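Compressed Air Leak Survey: Results and Next Steps

From the Horrocks site utilities bulletin, September

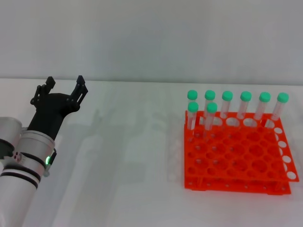
The leak survey of the Horrocks compressed air network is complete. It covered the main header, both branch lines and all drops down to the point of use. The work was done with an ultrasonic detector outside production hours, with the network held at normal operating pressure and all users shut off.

The survey tagged 40 leaks. Most were at quick couplings and at threaded joints downstream of the filter-regulator units. The header itself is in good condition, apart from one flange gasket near the dryer outlet. Push-in fittings on the older Brallar manifolds leaked more often than those on the Jekix units, mainly where tubing had been cut at an angle or reused without trimming the end.

Repairs will be made in order of flow loss. The 10 largest leaks will be closed first, together with the flange gasket, which requires a short shutdown of the header. The remaining tags will be cleared during routine maintenance. Please leave the tags in place until the repair has been signed off - the number on each tag is the only link to the survey record.

Two changes to normal practice follow from the results:

Replacement couplings will be drawn from the Vumska series only. Mixed plugs and sockets fit together mechanically but do not always seal.

Tubing is to be cut with a tube cutter. Side cutters deform the end and damage the O-ring on insertion.

Once the first group of repairs is closed, the no-load test will be repeated. The 200 liter receiver on the east branch will be isolated and its pressure decay logged separately, as its condensate drain is suspected of passing air between cycles. Results will be given in the next issue.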